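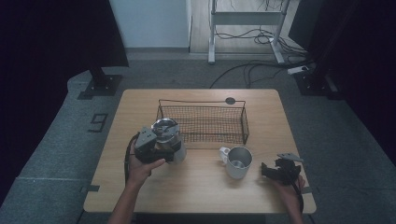 Workshop > Notebooks > Kit on trial > Claron hand grippers

Reading time: 2 min

Last updated: May, 16:40

Second session with the Claron pair on loan from Lengyel. Josphat set up, I wrote, Imani came in after lunch to have a go with cold hands and no briefing. Loan number 2601, for whoever does the return form.

Task was the kitchen one again: metal pitcher, white mug, wire basket on the light table. Left gripper takes the pitcher, right gripper takes the mug, both go in the basket, then out again. 59 tries logged before we stopped, 6 of them thrown out for bad logging on the right side (start pressed twice, my fault).

Notes on the hardware:

Weight is 737 g each on our scale. Fine for the first half hour. Imani felt it in the wrist sooner than Josphat did, and she holds hers further back.

Jaws grip the pitcher well if you come in square. Come in at an angle and it turns in the jaws. Trarano's pads were softer and forgave more of this, but they also wore through in a month, so I am not marking Claron down yet.

Mug is easier by the handle than by the body. Josphat disagrees — he takes it by the rim every time and his numbers are no worse than mine. Leave it to the user.

Cables are the weak point. They hang off the back of the grip and drag on the table edge when you reach across. Tried a loose loop over the forearm, which helped the left and did nothing for the right. Ask Lengyel whether the longer lead is in the price or extra. Their quote doesn't say.

Calibration held all afternoon. Last time it drifted after the break and Nelli had to redo it twice.

Esther wants a view on buying before the loan runs out. Mine so far: yes to one pair, no to the service plan, which mostly covers parts we can print at Budcombe.

To do: repeat with the basket nearer the front edge, try thin gloves, send Shigeru the raw logs including the bad ones.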